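Geagea Opens Its Stacking Bowls to Everyday Kitchens

GARKDALE, October 2025 – Geagea, the small tableware studio behind the lunch dishes used in cafes and school dining rooms across Garkdale, is bringing its stacking bowls to home kitchens for the first time. The Janico range goes on sale this month at the studio shop and through its shop in Dritthorpe, and we could not be happier to see it out in the world!

Janico started with a very ordinary complaint. People who ate from our bowls at work kept asking where they could get a pair for home, and then told us their cupboards were already full. So designer Paloma Haverford went back to the shape and spent most of the winter on the rim and the foot, working out how one bowl could settle low inside another and still lift out with one hand.

"I wanted a bowl you could grab half asleep," said Haverford. "Cereal in the morning, soup at night, keys and loose change if that's what you need. My own test was whether my kids could put them away without me hearing it from the next room."

The colors took even longer than the shape. Visitors to our June open house tried out mixed stacks at the long table and voted for their favorites, with 194 people filling in a card. Mint and pink came out well ahead, and a lot of the cards asked for the two together. 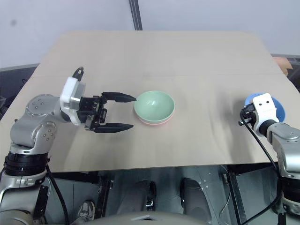
That is how the first Janico set came to be a pair, one bowl in each color. The colors are sold singly as well, for anyone who wants a whole shelf of pink (we have met several of you). A third color is being tested and should join the range next year.

The first run is 2,000 bowls. Each one is checked by hand before packing, and bowls with small marks that don't affect use will go on the seconds shelf at the Garkdale shop.

"We've been making things for other people's dining rooms for a long time, and it's a real thrill to think of these on somebody's own table," said Eamon Gallagher, who runs the studio. "They're plain bowls. We love plain bowls. We eat lunch out of them every day."

The studio shop will have sets out on the tables through the end of the month, so come in, pick them up, stack them, and swap the colors until you find a pair you like. Sorcha Phelan and the shop team will be on hand to help, and gift wrapping is free.

Press samples are available on request from Declan Lenihan at the Geagea studio in Garkdale.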